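Detis estrena la versión web de su aplicación de reservas, y esta vez también funciona sin conexión

Quienes llevan tiempo usando Detis para reservar aulas, salas de reunión y puestos de trabajo compartidos recordarán bien lo que era quedarse sin cobertura en un sótano y ver la pantalla en blanco. Pues bien, desde este mes de noviembre la cosa cambia bastante: la empresa Carretero, responsable del programa, ha publicado una versión que se abre directamente en el navegador, se puede añadir a la pantalla de inicio del móvil y guarda en el propio aparato las reservas de los 12 días siguientes.

La novedad llega después de una prueba larga en Bodville, donde 410 personas la utilizaron durante todo el verano y fueron enviando sus comentarios (muchísimos, por lo que cuentan en la empresa, y algunos muy detallados). De ahí han salido cambios pequeños que se agradecen, como el botón para repetir la reserva de la semana anterior, la letra más grande en el calendario o el aviso que llega al teléfono media hora antes de que empiece el turno.

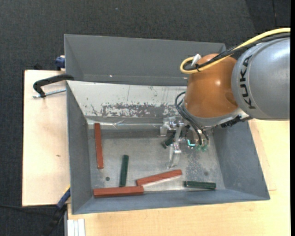

Qué cambia para quienes ya tienen la aplicación

En principio, muy poco. La aplicación de siempre seguirá funcionando hasta la primavera, y los datos de cada cuenta pasan a la versión nueva al entrar con el mismo usuario y la misma contraseña. Carretero calcula que el traslado afecta a 3.774 cuentas y pide un poco de paciencia durante los primeros días, sobre todo a primera hora de la mañana, cuando se junta casi todo el mundo a reservar.

Los centros que administran sus propios espacios, unos 130 entre Bodville y Sallwood, recibirán además un panel renovado. Desde él podrán bloquear franjas horarias, cambiar el aforo de una sala y descargar el listado del mes en una hoja de cálculo, algo que en Sallwood venían pidiendo desde hace tiempo y con bastante insistencia.

Queda pendiente el pago desde el móvil, que de momento sigue haciéndose en la página antigua, y también la lectura de códigos con la cámara, que por ahora da problemas en algunos teléfonos con unos cuantos años encima. La empresa espera tener listas las dos cosas antes del verano. Mientras tanto, el servicio de ayuda atiende de nueve a dos, y las guías de uso, en castellano y en inglés, ya están disponibles en la sección de soporte de Detis.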